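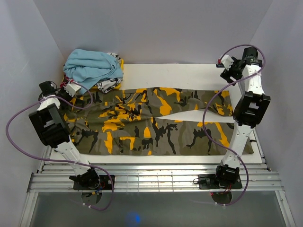

Section 4 covers the folding of trousers and other two-legged garments at a Skorard folding station. It applies to all staff and trainees of the Trurley garment room and should be read together with Section 3 (Sorting). Trousers are to be spread flat across the middle of the table before any fold is made, as with the camouflage pair, whose waistband lies to the left and whose legs extend to the right. The waist often bunches, as it has there, and must be smoothed by hand before Step 3. Garments awaiting their turn may be kept in a pile at the upper left corner, behind the waist.

4.1 Before starting

The station requires a clear surface with room for the full length of the garment. Garments heavier than 500 g should be folded singly and are not to be stacked more than 19 high on the shelf.

Caution: Empty all pockets, including leg pockets. Coins and keys mark the table and may damage other garments.

4.2 Folding procedure

1. Lay the trousers flat with the waistband to the left. Fasten the button and close the zip.

2. Draw the two legs apart until a narrow gap is visible between them. Check each leg for twisting along the seam.

3. Smooth the fabric from the waist towards the hems with the flat of the hand. Do not pull on the hems.

4. Bring the far leg over the near leg so that the outer seams meet. Tuck the point of the seat inwards.

5. Fold the hems up to the waistband, then fold once more in the same direction. Trousers with an outside leg measurement of less than 60 cm need only the first fold.

Note: Patterned fabric can hide stains and small tears. Inspect both sides under good light before Step 4, and place any doubtful item in the repairs tray with a Form 244.

6. Transfer the folded garment to the shelf and inspect the table before taking the next item. Small specks and scratches on a pale painted surface should be wiped over with a dry cloth to establish whether any of them are loose dirt. Marks that remain may be left, provided that they do not catch the fabric.
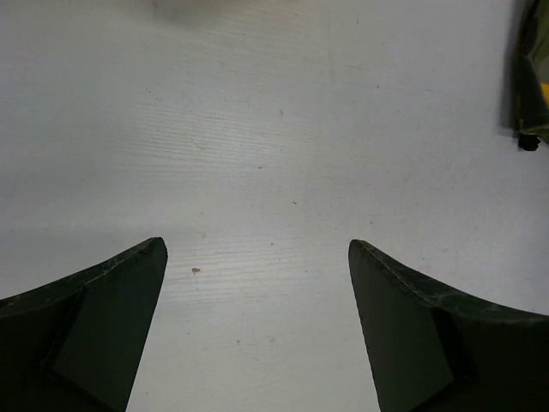 4.3 Care of the table

Wipe the surface with a damp cloth at the end of each shift and allow it to dry fully. Abrasive pads and bleach must not be used. Rough patches are to be reported to Eftychia Balaskas at the Atport office, who will arrange for repainting.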